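Suturing challenge, Kairys student robotics club – show us your progress

arne_meinecke
Evening all! Our Sunday pictures at last, sorry for the wait. Closed jaws at the cut, needle held clear in the other tool.
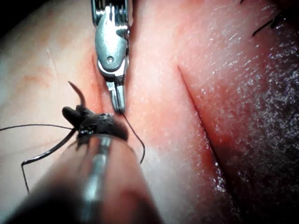
Re: Suturing challenge

plorus_pip
Lovely stuff, Arne! I'd still keep the thread shorter, mind you – we lost 70 points at Vultotton over tangles.

arne_meinecke
I don't agree, I'm afraid. Short tails slip on us every time. More from the same pad:

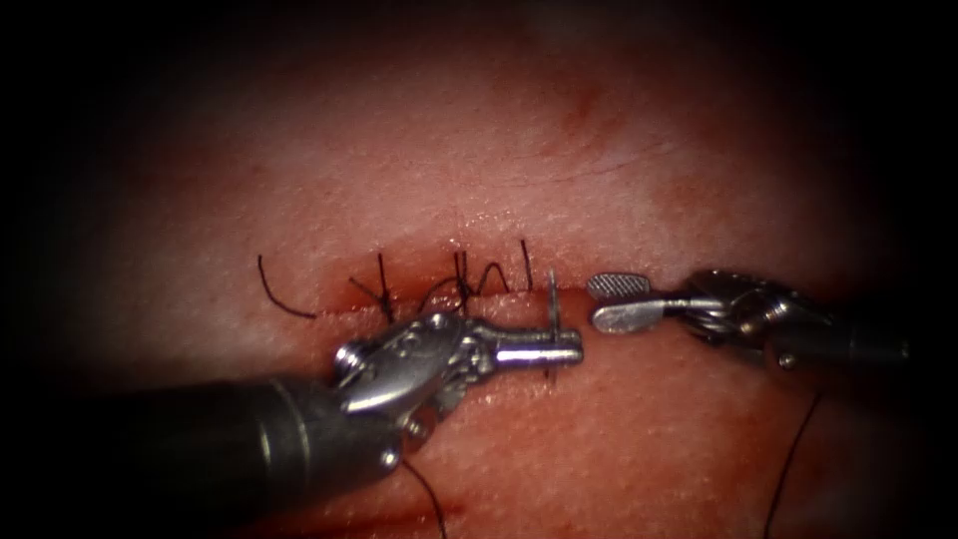
Needle in the left jaws, right jaws open beside it

vernine_jo
I'm with Arne on tails, but that second stitch does look a bit of a muddle to me (sorry!). How are your knots?

arne_meinecke
Fair enough, Jo, it is a muddle. Judge for yourself:
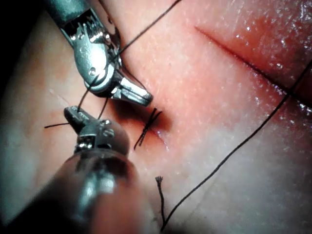
Small knot over the short cut

plorus_pip
Nice knot. Still too much thread!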